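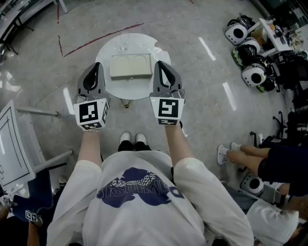
Cuando una pinza de mano pierde el seguimiento a mitad de una toma

La semana pasada me tocó tirar a la basura una tarde entera de grabaciones, así que escribo esto con el enfado todavía fresco. El síntoma: grabas con las dos pinzas, todo parece ir de maravilla y, al reproducir la trayectoria, la mano derecha pega un salto y se queda flotando por encima de la mesa. ¡Precioso!

Primero culpé al software, claro. Reinstalé Skirneck dos veces y no cambió nada. Lo que falla casi siempre es mucho más tonto: el cubo de marcadores se ha aflojado o le cae un reflejo encima.

Yo lo reviso así:

1. Para la grabación y deja las pinzas quietas sobre la mesa. Si la posición sigue bailando en pantalla, es cosa de luz o de marcadores.

2. Mueve cada cubo con dos dedos. No tiene que girar nada, ni un pelo. El mío giraba (el tornillo, en el suelo, cómo no).

3. Apaga la fila de luces que tengas justo encima. Las mesas blancas brillantes son lo peor; yo ahora pongo un mantel mate.

4. Recalibra. Con 12 poses me basta, siempre que inclines bien las muñecas.

5. Graba una toma corta de prueba y mírala entera antes de seguir.

Nilton Urrego me pasó otro truco: si el registro marca más de 7 fotogramas perdidos seguidos, él descarta la toma y no intenta arreglarla. Yo intenté interpolar una y el brazo, al reproducirla, se fue derecho contra la mesa. Desde entonces, primera reproducción siempre a velocidad mínima y con la mano en la parada de emergencia.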